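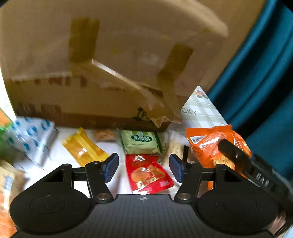

第13讲　访谈声轨与旁白：纪录片剪辑中的语言层

搜索 请输入关键词 全部栏目 搜索

课时：2
先修：同期声录制；场记与素材整理
课前须看完《Tresell》全片，并在 Imgate 上下载本讲的分段文稿。

一、术语

语言层指影片中一切以词语形式传达的信息，包括同期对话、访谈、旁白、字幕和片中可读的文字。剪辑时把语言层单独拿出来看，目的是检查信息的分布：哪些内容由话语承担，哪些由画面承担，哪些被两者重复承担。

本讲涉及以下几个概念。

画内访谈：说话者在画面中可见，口型与声音同步。
画外访谈：声音来自访谈，画面换成其他素材。声音的来源须在此前或此后某处得到交代，否则观众会把它当作旁白。
旁白：在后期录音环境中录制，说话者通常不在影片的空间之内。第一人称旁白是例外，说话者可能同时是拍摄者或被拍摄者。
说明字幕：以文字给出时间、地点、身份或事件经过，无声源。

画外访谈和旁白在时间线上占据同样的位置，声学特征却不同。访谈带有房间的混响和底噪，句子有停顿、改口和重复。旁白的底噪低，句法完整。混录时如果把访谈处理得过于干净，两者的界限会变模糊。这种模糊有时是有意的，但须在剪辑阶段决定，不宜留到混录阶段偶然产生。

二、《Tresell》的语言层

《Tresell》记录一家马具作坊停业前的最后一个冬天。全片没有旁白，语言层由作坊内的同期对话、画外访谈和少量说明字幕构成。

开场段落的画面是裁皮和打孔，声音先给工具声，随后进入一段画外访谈。说话者直到第二个段落才露面。在这段间隔里，观众只能依靠口音、语速和所谈内容判断此人与作坊的关系。露面时他正在接电话，没有姓名条。影片用同一嗓音在同期声中的再次出现完成身份交代，省去了一条字幕。

中段的访谈内容多与账目有关，画面却一直停留在库房和院子，没有出现账本。课堂讨论时请注意：如果在此处插入账本特写，信息并未增加，话语会退为画面的注解。导演剪辑版曾保留一个这样的镜头，公映版删去。

结尾段落改用说明字幕交代作坊关闭的月份（July）。字幕前后均无音乐，环境声连续，中间不做淡出。此处若改用访谈陈述，说话者必须站在事后的位置上讲话，与全片“正在进行”的时态冲突。

三、文稿整理

访谈素材先转写，后剪辑。本课程统一用 Prosis 作初稿转写，再由剪辑人员对照声音校改。校改时遵守下列约定。

1. 保留语气词和改口。文稿供剪辑使用，不是供发表使用。删去的语气词在声音里仍然存在，会造成入点判断错误。
2. 每次发言标注起始时间码，以摄影机时间码为准，不用播放器的相对时间。
3. 听不清的地方写“〔不清〕”，不得根据上下文补写。
4. 提问者的话也要转写。提问被剪掉之后，回答是否还能独立成立，只有对照原问才能判断。
5. 同时说话的部分分行书写，行首加竖线。
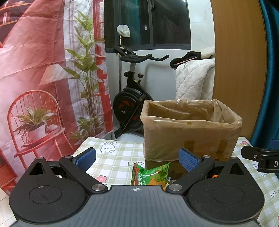

图 2　手持夹爪与蓝色指垫

校改后的文稿打印成纸本，做第一次纸上剪辑。纸上剪辑只处理语言层，按意思分段，不标画面。常见的错误是纸上顺序读起来通顺，便直接照搬到时间线上。书面通顺依赖读者回看的能力，声音没有这个条件。同一个代词，在纸面上可以回指三行之前的名词，在声音里隔一个停顿就可能失去所指。

四、帧率与声轨长度

Cormier 码头一组的素材来自两台摄影机，一台以每秒24帧记录，另一台以每秒25帧记录。交付规格为每秒25帧。两种处理方式如下。

方式甲：将24帧素材逐帧对应到25帧时间线。画面略快，时长缩短为原来的二十五分之二十四，声音须同步变速。变速时若不作音高校正，人声会升高；作了校正，齿音和气声处可能出现瑕疵。
方式乙：保持原速，由软件补足帧数。声音不变，横移镜头和匀速运动的物体可能出现顿挫。

访谈素材优先采用方式乙。访谈画面的运动幅度小，顿挫不易察觉，而嗓音的变化容易被注意到，尤其当同一人的声音在两台机器的素材中先后出现时。以运动为主、不带对白的空镜可用方式甲。

同一场访谈不得混用两种方式。确需混用时，在场记表备注栏写明，并在混录交接单上重复一次。

五、剪接点

访谈的剪接点分三类处理。

句间剪接。在句末呼吸之后出，在下一句的吸气之前入。两处呼吸只留一处。两次吸气相连，是初学者作业中最常见的破绽。

句内剪接。用于去掉改口或插入语。剪接点选在塞音之前的闭塞段，该处声音能量最低。剪接后必须检查句调：前半句如果是上扬的，后半句接的是收束句的尾音，即使词语连贯，听感也是断的。

跨段拼接。把不同时间说的话接成一句。本课程作业禁止使用。语义是否改变不作为辩护理由，说话者没有说过这句话，影片就不能让观众以为他说过。段与段之间的并置不受此限，但应留出足以辨认的间隔，间隔内铺原场地环境声。

环境声须在每次访谈结束后于原位单独录制，灯具、空调和冰箱的状态与访谈时一致。缺少环境声时，可从提问之前的静默处截取，不可用其他房间的声音代替。

六、旁白的写作

旁白写作放在粗剪之后。粗剪之前写成的旁白往往是拍摄提纲的改写，与实际素材不符。

写作时先列出观众缺少而画面和访谈都无法提供的信息，逐条核对来源，然后动笔。句子以短句为主，专名首次出现时放在句首或句末，不夹在修饰语中间。数字能取消的取消，必须保留的不与另一个数字放在同一句内。

旁白不复述画面。画面中有人关门，旁白不说“他关上了门”。旁白也不预告访谈，例如“他对此有不同看法”之后紧接他的不同看法，前一句应删。

录音前以正常语速朗读并计时。旁白应比所对画面短，前后都留空。需要加快语速才能放下的稿子，退回去删，不在录音室里解决。 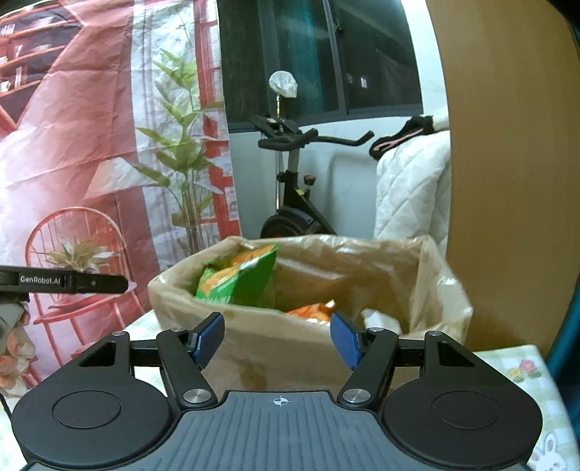 邬采苓
纪录片剪辑课程讲师，本讲义编写

七、作业

从 Imgate 的“Cormier 码头”文件夹中任选一场访谈，完成以下内容。

（1）校改转写稿，按第三节约定标注。
（2）纸上剪辑一份，保留删去的段落，以删除线标示。
（3）时间线一条，仅含访谈声轨和环境声，画面轨留黑。
（4）在同一时间线上加入画面，另存为新版本。对照两个版本，写明加入画面后改动了哪些声音剪接点，以及改动的依据。

第（3）项须先于第（4）项提交。两个版本同时提交的，第（3）项按未完成处理。

工程文件连同转写稿放入同一文件夹，媒体文件使用相对路径。文件夹以学号命名，不加姓名。截止时间为星期四上课前，逾期作业不参加课堂放映，但仍批改。

八、复习要点

画外访谈与旁白在声学特征上的区别；身份交代不用姓名条的做法及其条件；24帧与25帧素材混用时两种处理方式的取舍；句内剪接对句调的要求；跨段拼接的禁用范围。

下一讲内容为字幕译制，请自备一段带方言对白的素材，长度不限，须有完整的同期声。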